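プレスリリース:お部屋のひとすみ「しまい直し」サービス「ラロヴォン(Ralovon)」、4月からはじめます!

こんにちは、レルニタッハ(Rernitach)のムウェンデ・ルゲマリラです。いつもは別の者がきちんとした文章でお知らせを出しているのですが、今回はどうしても自分で書きたくて、無理を言って代わってもらいました。少しくだけた調子になりますが、報道関係のみなさまも、ご近所のみなさまも、お茶でも飲みながら読んでいただけたらうれしいです。

4月から、衣類の片づけだけに絞った訪問サービス「ラロヴォン」をスタートします。家じゅうを一気に片づけるサービスは世の中にたくさんありますよね。私たちがお手伝いするのは、もっとずっと小さい範囲です。たたむのが追いつかない洗濯物、椅子の背にかかったままの上着、どこに置くか決まらないズボン。そういう「あとでやろう」の衣類だけを、一回15分から一緒に片づけます(短い!と思われるかもしれませんが、意外と進むんですよ)。

きっかけは、私自身の部屋でした。仕事から帰ってきて、はいていたジーンズを脱いで、さて、どこに置くか。まだ洗うほどではないけれど、洗いたてのシャツと同じ引き出しには入れたくない。結局テーブルの上にぽん、と置いて、次の日にはその上にまた別の服がのっている。このことを同僚のスビラ・ムリに話したら「うちもまったく同じ」と言われて、そこから二人で休憩時間のたびに「一度はいたズボン問題」を語り合うようになりました。気がついたら企画書ができていた、というわけです。

私たちの答えはとても単純で、かごをひとつ、それ専用に決めてしまうこと。たたまなくていい、ぽいっと入れていい。そのかわり、そこ以外には置かない。モニターのご家庭にも、まずこれだけをお願いしました。

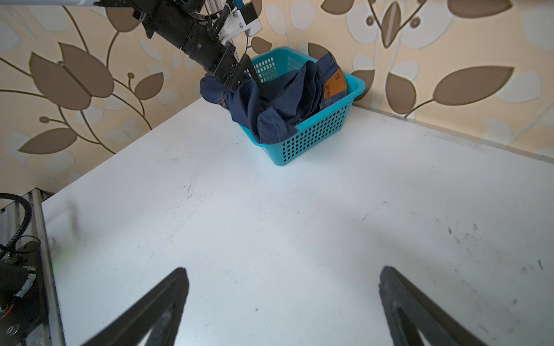 青緑色のかごとデニムのジーンズ。壁ぎわの白いテーブルの奥が定位置です。

かごは、側面に穴のあいたプラスチック製のものをおすすめしています。風が通りますし、中に何が入っているか外からなんとなくわかるのがいいんです。ふたつきのきれいな箱も試したのですが、ふたを開けるひと手間がどうにも続かなくて、私は三日で挫折しました。それから、角が丸くて、ふちが少し外に広がっているもの。厚手のジーンズをざっくり入れても引っかかりにくいので、個人的にはこの形がいちばん好きです。

置き場所については、社内でもかなりもめました。床派と台の上派に分かれまして、設計担当のケリ・マゲサは断固として床派です。私は台の上派。腰をかがめなくていいし、掃除機をかけるときにどかさなくて済みます。テーブルの隅、壁に寄せて置けば、手前はまるまるたたむ作業に使えますしね。天板に少しくらい傷や黒ずみがあっても気にしないでください。うちのテーブルなんて、それはもう年季が入っています。

訪問の流れも簡単に。お約束の時間にスタッフがうかがって、まず「洗う」「しまう」「もう一度着る」の行き先を一緒に決めます。次に、実際に手を動かして分けます。たたみ方の指導はしません(ご希望があれば喜んでやりますが!)。ジーンズに関してはひとつだけ、ポケットの中身を出してからかごへ、というお願いをしています。レシートの入ったまま洗ってしまったあとの、あの細かい紙くず、本当に悲しいですから。最後にかごの場所を決めて、おしまいです。

準備期間には、12のご家庭にモニターとしてご協力いただきました。そのうちのおひとり、エリバリキ・ウェレさんからは「朝、ズボンを探さなくなりました。ただ、かごが一週間でいっぱいになります」とのお声を。ありがとうございます、そうなんです、いっぱいになるんです。ですから「かごからあふれたら、いちばん下のものを洗う」という決まりを追加しました。ウェレさんのおかげです。

【サービス概要】
名称:ラロヴォン(Ralovon)
開始時期:4月
内容:衣類のしまい直しのお手伝い(一回15分から)
受付時間:朝7時から
料金:初回500円
訪問エリア:ムゴ(Mugo)地区とその周辺
お申し込み:レルニタッハ店頭、またはお電話で
※かごはお手持ちのもので大丈夫です。洗面所で眠っている古いものも大歓迎!

取材や写真撮影のご相談も、店頭でムリまたは私に声をかけてください。散らかった部屋の写真がほしいと言われたら、私の部屋をお貸しします。

レルニタッハ 広報担当代理 ムウェンデ・ルゲマリラ

コメント(3)

マゲサ
床派のケリです。名前が出ていたので弁明に来ました。床なら子どもでも自分で入れられるんですよ。そこも書いてほしかったです。

mwajuma_m
うちも椅子がジーンズ置き場になっています。夫のぶんと私のぶん、かごは分けたほうがいいでしょうか?

ルゲマリラ(Rernitach)
mwajuma_mさん、分けるのをおすすめします!色違いにすると間違えにくいですよ。ケリさん、続きは休憩室で。

関連するお知らせ
・デルネオ(Derneo)売り場の棚を入れ替えました
・冬物ニットのしまい方教室、参加者募集
・ムゴ店 朝の営業時間変更について

当サイトでは、利便性向上のためクッキーを使用しています。閲覧を続けると、クッキーの使用に同意したものとみなされます。 同意する 設定を変更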